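Home > Features > Games & Pastimes

2018-12-02 | By Krystyna Michalski

Catrin Hopkin had the kettle on before I'd found my pen, and by the second cup we were well into her late father's dice games, all 63 of them - she has them written out in three school notebooks.

"We played every August in Rorkley, when it rained," she says, "and it always rained!" 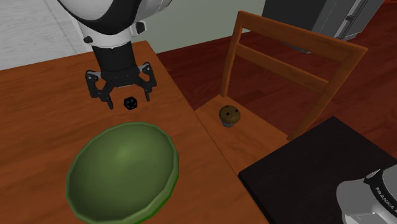 A black die with white pips on a wooden tabletop.

Her favourite is Pastport, which her father made up when she was 14 and which still, she admits fondly, has no proper ending. "You just stop when somebody's hungry."
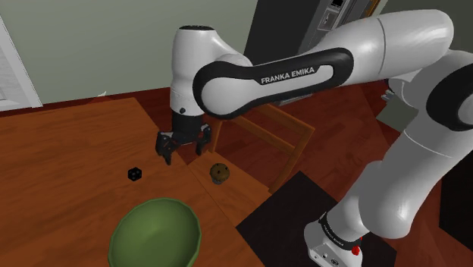 Teaching the grandchildren

The little ones cheat, of course. "So did I," says Catrin, pouring again.

Sign up to our newsletter for more stories like this one.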